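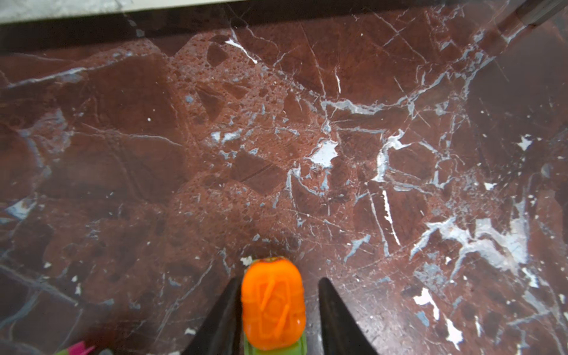 Wrist view on red marble, gripper open over an orange and green toy.

Votau gallery: picking on patterned surfaces
Posted 8/17/20 by Keisha Nakamura

Votau is our grasping method for small objects on busy backgrounds. Most of our early training was done on plain gray tabletops, and the results fell apart as soon as the surface had a pattern of its own. Veins and glossy reflections were scored as object edges, and the gripper went after them.

The wrist view in this gallery is the kind of input the method works from. The stone is red-brown with white and blue-gray veins, and it has a bright white patch near the middle that stands out nearly as much as the toy does. The toy has raised lines on its orange top, so a simple rule like "smooth means object" is no use either.

I-seul Yook wrote the part that compares each view with the one before it. Veins stay flat as the wrist moves — a toy with some height shifts against them. Booker Begay ran the trials in June.

Results on patterned stone, 46 trials per method:
Votau: 43 picks
Same network, single view only: 42 picks after retraining on 3,000 stone views

The scores are close, but Votau got there with no stone views in its training set. We have not tested clear plastic or anything thinner than a coin.

Questions about the trial setup go to Booker Begay. Harriet Nakamura keeps the training sets.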